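**Re: Can any of them do the washing up yet?**

**marrowfat_jim**

Afternoon all. I've been meaning to start this one since my daughter sent me yet another video of a machine folding a towel (very slowly, bless it). We run a small kitchen behind the shop in Kovuvmont, nothing grand, and what I'd dearly love is something that would empty the draining rack and put things back where they live. Is that a daft thing to want in this day and age, or is somebody close?

**tealeaf77**

Not daft at all, Jim! I went to the Staneo open day in January and watched their arm put mugs on a shelf for a good half hour while my tea went cold. It managed 20 in a row and I was properly charmed by it. They were all the same mug, mind, and all set out on the same mat.

**Oldcastle_Bench**

That's the bit that gets me, the same mug on the same mat. We've had a Jumo on the packing line for years and it's a lovely thing, 300 boxes an hour and never a grumble, but move the pallet a hand's width and it stops and waits for me. A kitchen is nothing but moved pallets. Ladles, lids, the odd jam jar somebody has put away with the label half soaked off. I'd say we're a long way off and I'd be wary of anyone telling you otherwise.

**tealeaf77**

I do think you're being a bit hard on them, Bench. Your Jumo was built to do boxes and it does boxes. The newer ones learn from lots of goes at a thing, and the Oyewole people put up a log of 2,882 tries at ordinary kitchen bits, failures left in and all, which I thought was rather decent of them. Bowls went well. Anything with holes or a shine to it went worse.

**Oldcastle_Bench**

Fair enough, I'll read it. But Jim's got a Saturday lad who can do the whole rack in ten minutes and knows where the big pan goes.

**marrowfat_jim**

He does, and he eats his own weight in flapjack, so there's a running cost there too! I'd settle for a machine that only did the plastic things, if I'm allowed to be choosy. Those I wouldn't mind being dropped.

**pennywhistle**

Plastic is where I'd start as well, Jim. It's light and it bounces, and a colander has a good wide rim to get hold of.
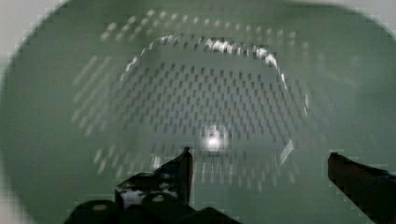

Would a machine that can only handle plastic kitchenware be worth having in a small kitchen?

Probably only if you wash a great deal of it, as you'd still be doing the pans, knives and glasses by hand and somebody would have to sort the rack first.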